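3.2 Walking the shaded paths

We were glad to spend a good part of May on foot in Dondembridge, mostly on wide paved paths like the one in Figure 3, with lawn to either side and large trees.

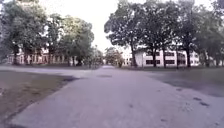

Figure 3. Paved path between lawns, with a strip of worn grass along its left edge.

Celeste Espinoza told us that she nearly always keeps to the grass, as it is kinder to her knees, and 118 of the 442 walkers we spoke to said much the same, often at cheerful length.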